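Laundry Room Tips: Drying, Folding and Storing Cotton Knits

Compiled by Elvira Villca. Revised 4 January 2025.

Cotton knit is made of loops. The loops stretch under load and close up again with heat and agitation. Most of the damage seen in T-shirts, long-sleeved tops and light sweatshirts comes from one of those two things, and most of it can be avoided with small changes in handling.

Sorting

Sort by weight first and by color second. A heavy sweatshirt and a thin undershirt in the same load will rub against each other and will not dry at the same rate. Keep towels out of any load with dark knits. Towels shed lint, and dark cotton holds it.

Close zippers and hooks. Empty the pockets. Turn printed and dark garments inside out.

Washing

Dark cotton: cold water, short cycle, medium spin. Fading is mostly abrasion of the surface fibers, so a shorter cycle does more for the color than any additive.

Measure the detergent. Too much leaves a stiff, slightly gray film that shows first at underarms and cuffs. If the film is already there, run the load once more with no detergent at all. Soft water needs less detergent than the scoop suggests.

Fill the drum loosely. You should be able to put a hand flat on top of the load and push it down without force.

Fabric softener is optional on knits and best left out for anything with stretch fiber in it.

Drying

Take the load out when the machine stops. Creases set while the fabric sits warm and damp in a heap.

Give each garment one firm shake, holding it by the hem. Pull the side seams straight and smooth the placket or neckline with your fingers.

Thin knits can go on the line, pegged at the hem or at the side seams. Do not peg at the shoulder. The pegs leave points that are hard to press out. Heavy knits go flat on a rack, turned over once after the top side feels dry.

If a dryer is used, set it to low and remove the clothes while the seams are still faintly damp. Run a dark load of 30 minutes, check it, and add time only if needed. Clean the lint screen before every load.

Folding

Use a flat, hard surface at hip height. A bed is too soft and too low, and the fabric drags. Wipe the table before dark clothes go on it.

1. Lay the shirt face down with the neckline away from you. Smooth from the center toward the side seams.

2. Fold one side in toward the middle, along a line from the shoulder to the hem.

3. Turn the sleeve back on itself so that it lies along the folded edge. It should not cross the fold line.

4. Repeat with the other side. The two long edges should be parallel.
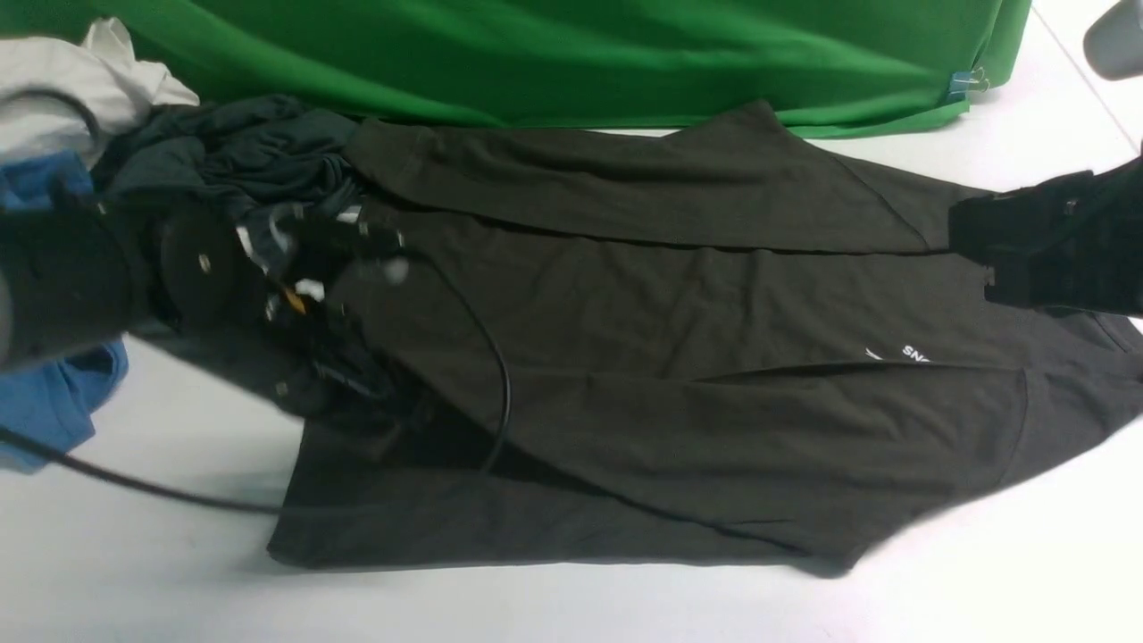
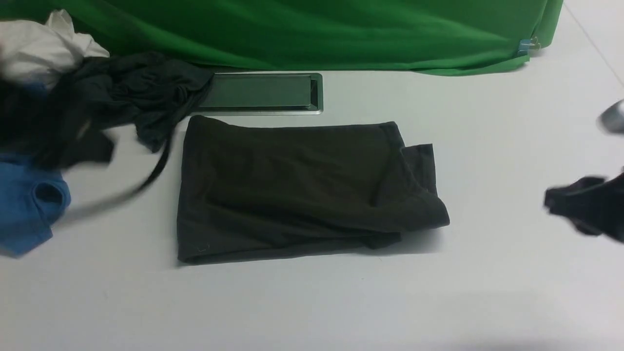

5. Fold the hem up one third, then fold again to meet the collar. Turn the piece over. Press down once with a flat hand to let the air out.

6. For drawers, fold once more so the piece stands on its edge. For shelves, stop at step 5.

Shirts with a printed chest should be folded so that no crease runs through the print. Move the fold lines outward a little and accept a wider stack.

Correcting wrinkles without an iron

Light creases in cotton knit come out with moisture and weight. Mist the area from arm's length, smooth it by hand, and leave the garment flat until dry. A steamy bathroom also works for light knits but does little for hems.

If you do iron, iron inside out on the cotton setting, and move the iron along the length of the garment. Pushing across the width stretches the loops and leaves a wavy hem. A hem that is already wavy can often be recovered: dampen it, pat it back to its original width, cover it with a thin cloth, and press straight down without sliding.

Storage

Shelf stacks should be low enough that the bottom shirt can be pulled out without moving the rest. Put heavy items below and light ones on top.

Do not hang knits for long-term storage. The weight of the body pulls the shoulders out of shape, and wire hangers make it worse.

Garments going away for the season must be clean and fully dry. Body oils that cannot be seen in November will be yellow by spring. Use a cotton bag or a box with a loose lid. Sealed plastic traps whatever moisture is left in the fabric.

Cedar blocks need light sanding once a year. When the block has no smell after sanding, replace it.

Lint and pilling

Remove pills with a fabric comb or a battery shaver on a flat, taut surface. Work in one direction. Do not go over seams or ribbing. For lint on dark cotton, a damp rubber glove drawn down the fabric picks up more than an adhesive roller and leaves no residue.

Notes from readers

Clementina Bastos dries heavy knits on a window screen laid across two chairs. The air reaches both sides, and the garment does not need turning.

Emilian Munteanu asks whether vinegar sets the dye in dark cotton. It does not. A small amount in the rinse will help clear detergent film, and any effect on dullness comes from that. Do not combine vinegar with bleach.

Busisiwe Magagula recommends mending small holes before washing. A dropped loop will run further in the drum. Catch it with one stitch from the inside and finish the repair after the garment is dry.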